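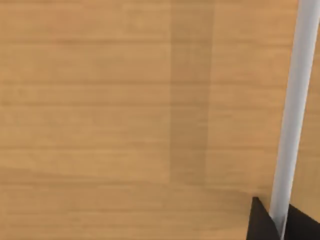 Wrist cam view in sim, wedge fingers on either side of the white rod

Thread: Wedge fingers vs. flat pads for thin rods

katona_bench
I'm comparing two finger sets for the Pranwood gripper in simulation before I order anything. The wedge set is the one in the render at the top. The rod model has a diameter of 20 mm. Same arm, same controller, same approach path for both sets, 25 tries each. Wedges got 22 and flat pads got 20. Has anyone run either set on real hardware?

dpenrose
Two tries apart out of 25 is nothing. Run more before you pick one. I also wouldn't trust sim contact on a pointed finger. What friction value are you using?

katona_bench
Default. I haven't touched it.

dpenrose
Then you're comparing defaults. Drop it by half and see which set falls apart first.

plostgate_lab
We have both sets on a Fleltine arm. The wedges get in between parts more easily when things are crowded. On a single rod lying in the open I couldn't tell them apart. The pads wear better — ours are from May and still fine.

railcar69
I'm more bothered by the camera than the fingers. The fingers are down in the bottom right corner and the whole left half of the view is bare wood. If you're feeding that to a policy, you're spending half your pixels on grain. Rotate the mount or shift it over.

katona_bench
The offset is on purpose. The real bracket only bolts to one side of the wrist, so I matched it.

railcar69
OK, but you can still angle it. I'd want the fingertips near the middle and the space between them in clear view at the moment of closing.

dpenrose
Disagree with railcar. Off-center is fine if it's the same in training and on the arm. Moving the camera now means throwing out the runs you have. I'd look at the lighting first. There's a darker band down the wood right of center with a fairly straight edge on it. Is that a shadow or is it in the texture?

katona_bench
Not sure. The grain runs straight through it, so it could be either one. I'll turn off shadows and render again.

plostgate_lab
Worth checking. We had a detector lock onto a long dark strip like that instead of the part. A white rod on light wood doesn't give you much contrast to begin with.

otakar_d
Otakar Ďurica here, I did the finger files. There are two versions of the wedge and the older one has a thicker tip. Check the readme in the folder, the newer one says 21st October. If you have the older one, your 22 doesn't mean much either way.

katona_bench
I have the older one. Will swap it, halve the friction and run both sets again. Camera stays where it is for now.

railcar69
Your call. Post the misses too, I'd like to see where the tips were.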